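3.2 Arrangement of the coffee corner

The second household in the Storkum study kept a single-serve machine, and most of its cups were prepared in one small area of the table. We were interested in which items stay near the machine between two uses. The mug was kept on the drip tray, under the brewing head, and pods were stored on a white two-tier round organizer to the left, within reach of a seated person. Tamošiūnaitė describes this kind of grouping as a "resting order", and we follow her term.
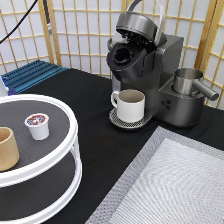
3.3 The open lid as a starting point

In the diary entries, 32 preparations were noted for this household. The participants often wrote that they open the lid first and choose the pod after it. With the lid raised, the round pod holder can be seen from the front, and the mug stands directly below it (Figure 2). The stainless steel container has its place at the right side of the machine. It was mentioned in the entries only when milk was served, mainly in December. We did not find the same habit in the Saminton household, where the lid stays closed until the pod is in the hand.

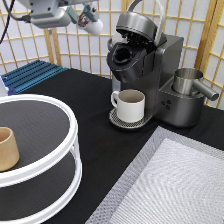 Figure 2. Single-serve coffee maker with open lid, mug on the drip tray and steel container at the right.

The difference between the two households is small, but it affects how the steps should be coded.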